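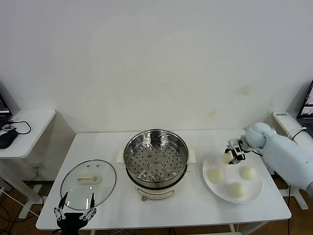

Electric steamer with the glass lid off.

The Dalance deposit account: what I'd want to know before signing
By Latrice Ferreira
February

Print this page | E-mail this page

I've been answering the account line at Kurkden for a good while now, and Dalance is the one I get asked about most, so I said I'd write the product page for it myself.

Dalance is a plain fixed deposit. You put in $500 or more, you pick a term of 3 or 12 months, and the rate you see on the day you open it is the rate you keep until the term is up. There's no monthly fee. You can't add money partway through (people ask me this all the time!), but you can open a second one whenever you like, and I know a few customers who have four of them running side by side with different end dates so something is always coming due.

Taking money out early is where folks get grumpy. You can do it, but you give up the interest you've earned so far, and it has to be the whole balance. If you think you might need the cash for a car repair or a tax bill, put that part in regular savings and lock up what's left. I tell my own family the same thing.

To open one you'll need a photo ID, proof of address, and an account to move the money from. Joint accounts are fine as long as both of you sign. If you're coming over from Siddiqui, bring your last statement and we'll do the transfer form with you at the desk, it's only the one page. Business customers can open a Dalance too. We set one up for Plastex when they wanted somewhere to park their equipment money, and the only extra was a letter saying who's allowed to sign.

When your term ends we send a notice, and then you have 4 business days to tell us what to do. Say nothing and it rolls over for the same term at whatever the new rate is, which might be lower. Please open that envelope! I've had some sad phone calls in my time over that one.

Rates are posted at the front counter and change without much warning, so call before you drive over. Phones are open until 5 p.m. and if you get my voicemail, leave your number twice, slowly.

Print this page | E-mail this page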